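Amna Jafri
9 June 2024

I promised some of you a thread about our water heater, so I am writing it now. We changed from a gas tank to a tankless electric one. I am not a plumber, I only read a lot and asked many questions. 1/

Our old tank was a Camier, 20 years old. It still worked, but the bottom had rust and the pilot light went out every time the wind was strong. Last October I was relighting it almost every morning – in my coat. 2/

First lesson: look at your electrical panel before you look at any heater. I did the opposite. I fell in love with a Norðdahl model, and then the electrician told me our 100 amp panel could not carry it. 3/

The new panel and the wiring together cost $2,626. The heater was extra. Please put this in your budget from the beginning, I did not. 4/

12 replies · 31 likes

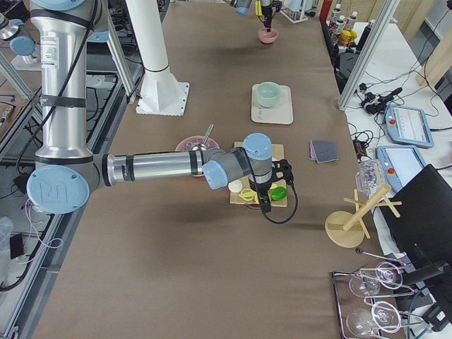
Does a tankless heater give hot water immediately?

The water still has to travel through the pipe, so you wait the same as before, and in our upstairs bathroom it is even a little longer. The heater needs a few seconds to notice the flow and start. 6/

Second lesson: ask how cold your incoming water is in winter. The box shows a nice big number for gallons per minute, but this number is for a warm place. Where we live, one shower and the kitchen tap together is the limit. 7/

We had three offers. Gusstead wanted to put the unit in the attic, which I refused because of the freezing. Lundetano offered the wall of the utility room, close to the panel, and we took them. The work was finished in two days. 8/

Sidra Zaidi asked me about hard water. Yes, you must flush the unit with vinegar, for us once a year. Ask the installer for the service valves – ours were not in the first offer, and I had to request them. 9/

I don't have a full year of bills yet, so I can't say if we save money. The gas bill is smaller and the electric bill is bigger. When I have all the months I will post them under this thread. 10/

5 shares · 8 replies · 44 likes

Contact · © 2024 · Back to top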